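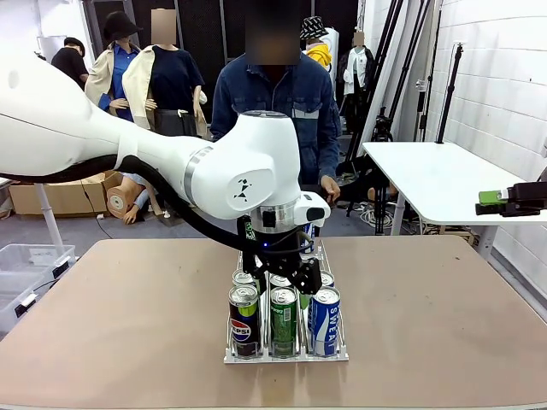
BEVERAGE DISPLAY AND DISPENSER TRAY: MONTHLY CHECKLIST
Site: Virska showroom
Month: September
Inspected by: Moushumi Mondal
Reviewed by: Afroza Howlader

Result codes: P = pass, F = fail, N/A = not applicable

1. Tray and lanes

1.1 Tray sits flat, no rocking when pressed at the corners. P
1.2 Acrylic free of cracks, chips and sharp edges. P
Comment: Light surface scratches on the base. Cosmetic only.
1.3 Lane dividers upright and fully seated. F
Comment: One divider lifts at the rear when the lane is emptied. Reseated by hand. Order a replacement clip from Laltex.
1.4 Cans slide forward without sticking. P
1.5 Front stop holds the lead can in each of the 3 lanes. P

2. Cans

2.1 No dents on seams or rims. P
2.2 No bulging, leaking or sticky residue. P
2.3 All cans upright. P
2.4 Date codes checked, front and rear rows. P
Comment: Pepsi and Pocari Sweat in date. Check the green cans again next month; the code is faint.

3. Table

3.1 Tabletop clean and dry. P
3.2 Tray set back from the table edge, 300 mm minimum. P
3.3 Load within table rating. N/A
Comment: Rating plate missing. Chatzigeorgiou to supply a copy.

4. Surrounding area

4.1 Walkway behind table adequately lit. P
4.2 Mannequins stable on their bases. P
4.3 Black curtains clear of the floor and of any heat source. F
Comment: Hem touches the floor at 2 points. Trip hazard. Raise the hooks.

Open items: 1.3, 3.3, 4.3. Recheck Monday before opening.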